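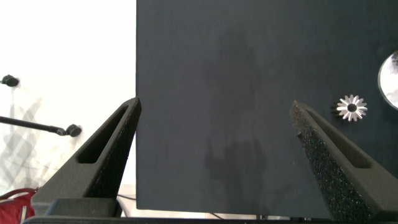
## Leave the school dinner alone

Navari Primary wants to swap its cooked lunch for boxed meals from Kultmont in June. The saving is 50 pence a head. I think it's a bad trade.

A hot dinner is peeled, stirred and served by people who know which child won't touch peas. Mash goes cold in ten minutes, so children sit down and eat it. 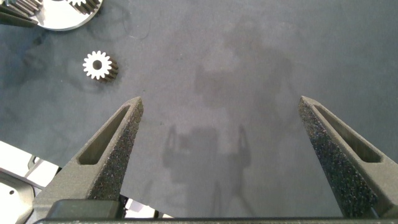

*Dark grey for the most part.*

Kultmont says its boxes have 503 calories each. I don't doubt it. I ate one, a pasta salad, and left half.
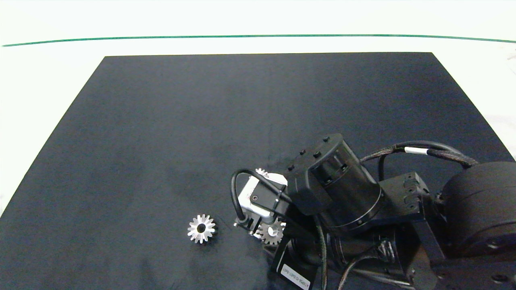

Hưng Lã wrote to me that his two come home hungry from cooked dinners as well, and that at least a box has a lid for the bus.

He has a point about portions. Give them seconds, then. A pan of rice costs very little.

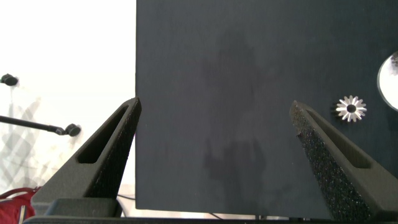 ## What I'd do with the money

The new oven is priced at 3,000 pounds. Buy it, and keep the cooks.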